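Fellero Fund for Public Information
Progress report to the funder, September
Grantee: Tillik Relief Desk
Prepared by Amedeo Rizzi

The grant was made to help the district publish a clear record of donations received for flood families in Prurkel and of what was paid out. This report covers the second period.

Payments. 300 households have now received the first payment. Each was given a written receipt with the amount, the name of the paying office and a number to call. Payments to families in temporary housing at Ngata are behind schedule. Two bank branches there asked for new proof of address, and the district agreed in writing to accept a letter from the housing office in its place.

Public statements. The press office put out three statements in this period. One corrected a radio report that donated money had been moved to the general budget. The money is still in the separate account named in the grant agreement. The station read the correction on its 7 a.m. news.

Printed notices. We printed 2000 notices in place of the shorter leaflet in the original plan. The extra printing cost was met from the travel line, which is underspent.

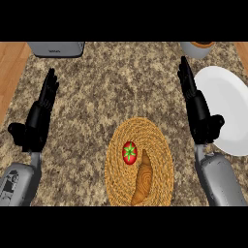
Tillik Relief Desk Report, No. 2, page 3

Complaints. Most complaints were about late payment. A smaller group came from people who gave money and wanted to see where it went. Donors can now ask for a statement at the front counter or by mail.

Next period. We will finish the Ngata payments, post the full donor list with names removed on request, and send the account statement to the Fund. We ask that the unspent travel money be carried forward.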